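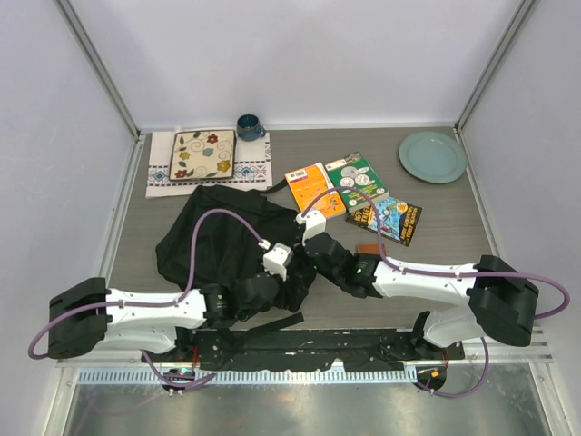

Bruvalero Events Calendar plugin — maintainers' meeting
Minutes, January, 16:00, held by voice call
Chair and minutes: Petrică Filip
Present: core, documentation, translations and support. Apologies from theme compatibility.

1. Minutes of the previous meeting
Accepted with one correction. Under item 4, "recurring bookings" should read "recurring events". Bookings are handled by the add-on and were not discussed.

2. Matters arising
The licence header is now present in every PHP file in the main branch. The add-on repository still has the old header in its test folder. Core to correct before the next tag.

The request to rename the settings tab from "Display" to "Layout" was closed without change. Existing tutorials refer to the current name.

3. Import of recurring events
Core reported on the iCal importer. Weekly and monthly rules import correctly. Rules that name the last weekday of a month are stored one week early where the month has five of that weekday. The fault is in the expansion routine and not in the parser, so feeds already imported can be repaired without fetching them again.

A repair command has been written for the command line. Support asked for a button in the admin screen as well, as many site owners have no shell access. Core was reluctant: on the Trerkness test site, which holds 1,796 events, the repair exceeds the time limit on shared hosting. It was agreed to run the repair in batches of 500 from the admin screen, with a progress line, and to leave the command line version unbatched.

Excluded dates were raised. An excluded date given without a time zone is read as UTC. Agreed to read it in the zone of the parent event. This changes the result for some existing feeds and must be stated in the changelog.

4. Caching of the month view
The month view is rebuilt on each request when a category filter is in use. A proposal to cache filtered views for 60 minutes was discussed. Documentation noted that editors expect a new event to appear at once. Agreed that saving, trashing or restoring an event will clear the cache for the months it touches — including months reached only by a later occurrence.

Sites that place the calendar in a sidebar widget will share the same cache entry as the full page, provided the category and language match. The widget's "hide past events" option needs its own key. Core to check.

5. Minimum PHP version
Deferred. No figures were available on the versions in use.

6. Translations
The Ene language pack tool now picks up strings from the block editor files. It reports 16 strings with no context note, most of them single words such as "All" and "Open". Translators cannot tell whether "Open" is a verb or a state. Core to add notes to all of them before the string freeze.

Month names will be taken from the site's own locale. The plugin's separate list is to be removed.

7. Documentation
The shortcode page has been split in two, one for attributes and one for template overrides. Old anchors redirect. The page on moving from Pastby is out of date: its export file gained a venue column and our field map ignores it. Support receives this question often. Documentation will rewrite the page once core has extended the map.

Screenshots in the block editor guide still show the previous toolbar. Low priority.

8. Support
Most open threads concern themes that override the single event template. A check was proposed which compares the template version with the plugin version and shows a notice to administrators. Agreed in principle. The notice must be dismissible and must stay dismissed until the next version change.

9. Actions
Core: licence headers, batched repair, excluded dates, widget cache key, context notes, Pastby field map.
Documentation: changelog wording, Pastby page.
Support: draft text of the template notice.
Chair: obtain PHP version figures.

10. Any other business
The test site certificate expires in February. Petrică Filip to renew.

Meeting closed at 17:20.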